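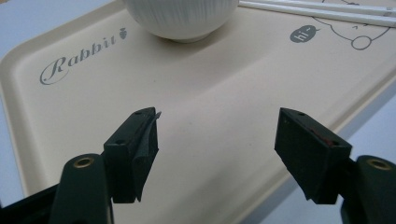 The Naylor is the seed tray and cover set we reach for more than anything else in the Plernia range, and it's back for the autumn sowing season with a better lid. It grew out of a simple habit. Gardeners have always pinched things from the kitchen to grow seeds in, and a beige plastic serving tray with a raised rim is still one of the best things to stand your pots on, as the rim stops a spill from reaching the windowsill. We wanted that same easy shape underneath, with a proper module insert on top and a cover that fits.

What you get is a base tray, a module insert and a clear cover with 2 sliding vents. The insert lifts out in one go, so you can water from below and let the compost drink for as long as it needs. Lift it again, tip away what's left, and your seedlings won't sit with soggy feet. I've had basil come through beautifully this way, and basil sulks at everything!

The modules are deeper than on our old Grandura set. That extra depth makes a real difference with sweet peas and beans, which like to send a root straight down before they do much on top. Lettuce, chard and spring onions are happy in it too — sow a small pinch of onion seed in each module and plant them out as a clump, no thinning needed. Each module has a wide hole in the bottom, big enough for a finger, so you can push a plug out whole without tugging at the stem.

The new cover is taller than before and sits inside the lip of the base, so drips run back into the tray. Keep the vents shut until you see the first green, then open them a little more each day. On a hot windowsill I take the cover off by lunchtime and put it back in the evening.

Cleaning is easy. Warm soapy water, a soft brush for the corners, a rinse, and dry it in the shade. Please don't put the cover in the dishwasher, as it will go cloudy. The base and insert don't mind.

Good to know
Modules per insert: 17
Vents: 2, sliding
Colours: green or slate
Guarantee: 5 years on the base and insert, 2 years on the cover
Spare covers and inserts are sold separately
Fits the Zosaser heated mat, and older Grandura bases will take the new insert but not the new cover

We made 2,000 sets for this first batch and the slate ones have been going quickly. Orders go out from the Plernia workshop on weekdays, packed in plain card with a sowing chart for the months ahead.

Questions about what to sow, or which spare you need for an older set? Write to Hongmei Dong at the growing desk. She is trying winter lettuces in hers and will happily tell you which ones are doing well.

Page updated Wednesday, July 2, 2025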